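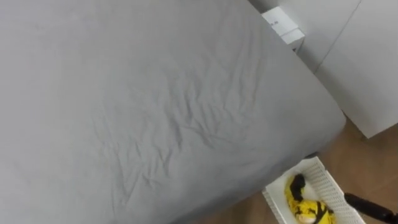
Lididano, the online bedding retailer based in Pestenham, is to extend its sales forecasting system to all of its product lines in April, after a trial which the company says cut the number of items out of stock. The trial covered 194 products in the bed linen range, among them fitted sheets in plain colours such as light grey, and compared daily orders with returns, web searches and delivery times from suppliers. Until now the firm's buyers had worked from monthly spreadsheets.

The system was built by Ametepe, a data analytics company with offices in Grandadthorpe. It draws on three years of order records and produces a fresh forecast for each product every night. Buyers see the figure next to their own estimate and can overrule it, but must record why they have done so.

Kofi Nartey, head of supply at Lididano, said the first weeks had been slow going. "We had the same sheet listed under four different codes, depending on which warehouse it came from," he said. "Most of the early work was cleaning that up. The forecasting part was quite quick once the records matched."

The company said that 2,434 orders were delayed by stock shortages during the trial, compared with 3,885 in the same period a year earlier. It did not give figures for the cost of the project. Returns were almost unchanged.

Duvets, pillows and towels will be added first, followed by curtains. Mattresses will come last, as they are sent out directly by the makers and the order data is held in a separate system. Lididano plans to take on two analysts in Pestenham to run the service, which is currently looked after by Ametepe staff.

Smaller suppliers will be able to see the forecasts for their own products through a shared web page. Customer names and addresses will be removed before any data is passed on, the company said.

Recent items
Grandadthorpe data centre plans go back to council
Ametepe opens second office
Parcel firms trial shared delivery records
Survey: small retailers still rely on spreadsheets
Pestenham College adds evening course in data analysis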